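An Afternoon at the Marnley Packaging Works

October 13, 2020

The Marnley works sits at the end of a road that has clearly given up on being a road, and visitors are asked to park on the grass. I parked on the grass. A man in a yellow vest then asked me to park on the other grass.

I had signed up for the fall open day back in April, when it was still going to be a big affair with a hot lunch. By the time it came around we were 26 people in masks, split into two groups, and lunch was a granola bar in a paper bag. The bag, I will admit, was excellent. It was made on site and it stood up by itself.

The firm has been making boxes and padding here under one name or another since before the interstate. For a long time it was Janssen, and you can still see the ghost of the J over the loading dock, where the brick is cleaner. Now it is half of Hidar, and the other half of Hidar is in a different state and apparently makes better coffee.

We started in the paper hall. Rolls come in on their sides, each one taller than I am, and get steamed and pressed into waves before a flat sheet is glued to either face. Our guide told us this is called fluting. She also told us the glue is mostly cornstarch, and that in August it draws mice from three counties. The noise in there is tremendous. We had been given headsets so we could hear her over it, and mine played a faint country station for most of the tour.

Next came the drop room, which I would happily have paid to see. They pack a product, lift it to 30 inches, and let it fall on a steel plate. Then they do it again on a corner. On our visit it was a table lamp, and it came through fine – the shade had a dent, but I was told the shade had arrived with a dent.

Cemance is the name of their new line of layered padding, and it got the longest stop of the day. The idea is to put different materials together so each one does the job it is good at, with soft stuff next to the goods and stiff stuff facing the world. 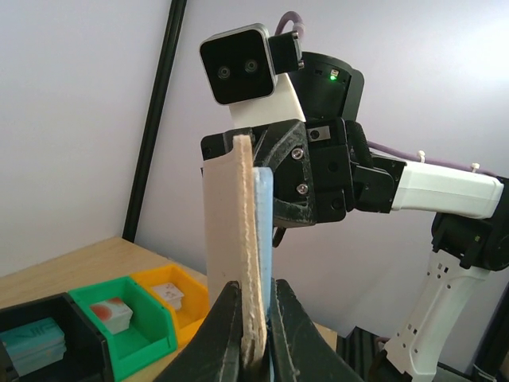
The sales talk went on a little. I learned that a good pad should take 1,000 small knocks and still spring back, and that customers will always ask for it a quarter inch thinner. Someone in my group asked what it costs, and was told it depends. Someone else asked what it depends on, and we moved along to the shipping bay.

The bay holds 300 pallets and smells like a new shoebox. We got to fold our own carton there. Mine had one flap left over.

Parking is free. Bring your own lunch.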